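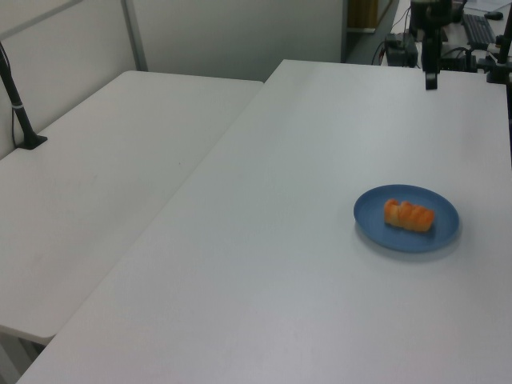
Week 6 - Portion size and the food diary

Read chapter 3 before the tutorial. Carmela D'Amico takes the first half, Primo Gentile the second.

A serve is a fixed reference amount. A portion is whatever ends up on the plate, and the two often differ. Diaries kept at home tend to under-report snacks, oils and drinks.

Energy is recorded in kilojoules. To convert from Calories, multiply by 4.184. A 200 g tub of flavoured yoghurt at 422 kJ per 100 g gives 844 kJ - check whether the label figure is per serve or per 100 g before you start.

For the tutorial: bring a three-day diary, with weights in grams where you have kitchen scales. Household measures are fine otherwise.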